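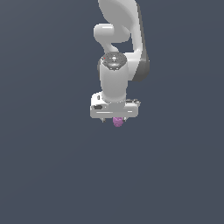 What do I need to run the Clarkton gripper comparison on my own machine?

A desktop with a recent graphics card, a working Python install and enough free disk for the episode files. The physics runs fine on the processor alone, and only the rendering gets slow without a card. A laptop will do if you skip the camera views.

Clarkton grasp comparison, README and data card

Clarkton is a set of simulated grasping trials for comparing hands on the same arm. We wanted to know how much of a good grasp comes from the fingers and how much from the controller behind them, and it has been a really fun thing to dig into! The release holds 1,421 episodes, all simulated, along with the settings we used to make them.

What is being compared

Every hand is mounted on the same white arm model and gets the same targets. The Elik hand is a plain two-finger parallel gripper with short tips. The Santoso hand has longer tips and a softer contact model, and it behaves very differently on lumpy shapes. Each one is run with two controllers: position, which closes to a set width, and force, which closes until the contact force reaches a limit. If you only have time to try one pairing, try Elik with force control. It surprised us on the odd shapes and it is a pleasure to watch.

Objects

There are 53 object meshes. Most are irregular blobs made by pushing noise through a sphere, and the rest are boxes, rods and rings. Colors are picked at random per episode and carry no meaning, so please don't train on them as labels. Mass and friction are in objects.csv.

Scenes

The full scene has a table and a bin. The bare scene has the arm against a flat background with no floor at all, and we use it for hold tests, where a table would only get in the way. Lighting in the bare scene is fixed. In the full scene it moves between episodes.

Layout

episodes/ one folder per episode, with joint states, finger width and contact forces
views/ rendered camera views, optional download
configs/ hand and controller settings
objects/ meshes and objects.csv
splits/ train and test lists

Running it

Install the requirements, then start with configs/elik_force.yaml. A run of 40 episodes is plenty for a first look. Set render to false if you only want the numbers. Contact forces are logged at every physics step, and yes, the files get big (we tried thinning them out and lost the slips we cared about most).

Test split

263 episodes are held out. They use meshes that never show up in training, so keep the two lists apart if you want your scores to line up with ours.

Known problems

Thin rings sometimes pass through the Santoso tips at high closing speed. Lowering the physics step fixes it and makes everything slower.
Edges in the rendered views look jagged at the default size. Turn on smoothing in the config if your model is picky.
Finger width reads slightly negative on an empty close. Clamp it.

Changes

The September update reworked the friction values, so results from older copies won't match. We also renamed the Flurncombe controller to "force", which is what everybody was calling it anyway. Old config files that use the Flurncombe name still load, with a warning.

New hands are very welcome. Send a config and a mesh, plus one hold test in the bare scene.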